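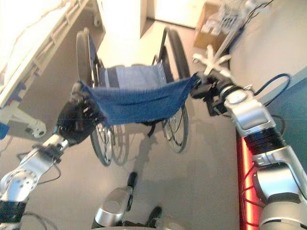 Zendcombe's wheelchair loan scheme will open its doors again on 24th April, in a new home at the old Zakside bakery on the corner of the high street, and there will be tea and cake for anyone who fancies a look round. The scheme lends chairs to visitors, to people just out of hospital, and to families with a grandparent coming to stay. Many of the chairs have the blue cloth that regular borrowers will know well, and new seat covers have been bought for the older ones — a great relief to all concerned!

Noura Issa, who has run the scheme for 16 years, said the move had been a long time coming. "We were forever apologising for those two steps at the old place," she said. "Now you can roll straight in off the pavement, and there's even somewhere to park." 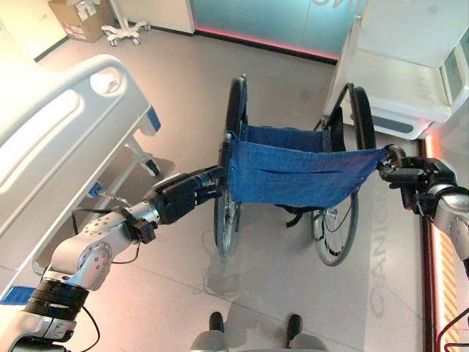
Borrowing will still be free for the first 2 weeks, with a small deposit that comes back to you when the chair does. A sale of cakes and plants raised £600 towards the new ramp, and Vivek Srivastava, whose family had the bakery before, kindly gave another £300.

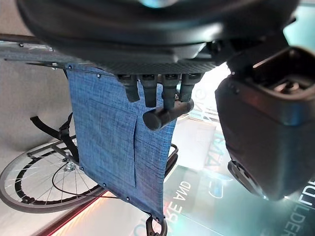

A black handle, seen close up.

Longer loans can be booked from June.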